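Project Plendero: Reusing Grasp Demonstrations Across Block Colors
Student Project Report, January 9, 2026

3. Method
The project tested whether a grasping policy trained on one block color could be applied to others without new labels. Foam cubes were placed on a polished stone tabletop in front of a plain curtain.
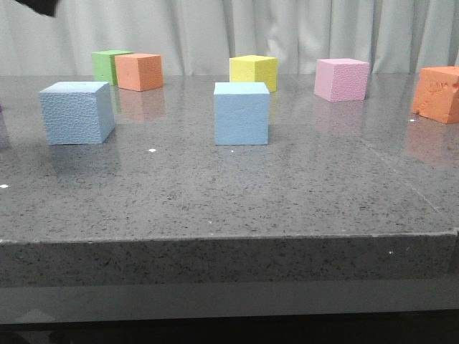
Training used 119 demonstrations, and each trained policy was then run for 15 trials per color. The Wondodell software stored the views from both cameras together with the joint positions. Cube positions were changed between trials. 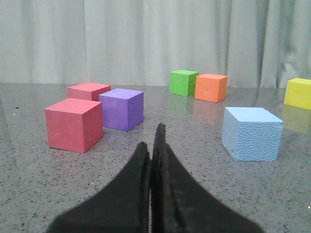
Why were 2 cameras used?
The fixed camera gives the policy the layout of the table, and the wrist camera guides the final approach to the cube.

Results for the larger set of 1,000 demonstrations will be reported in March.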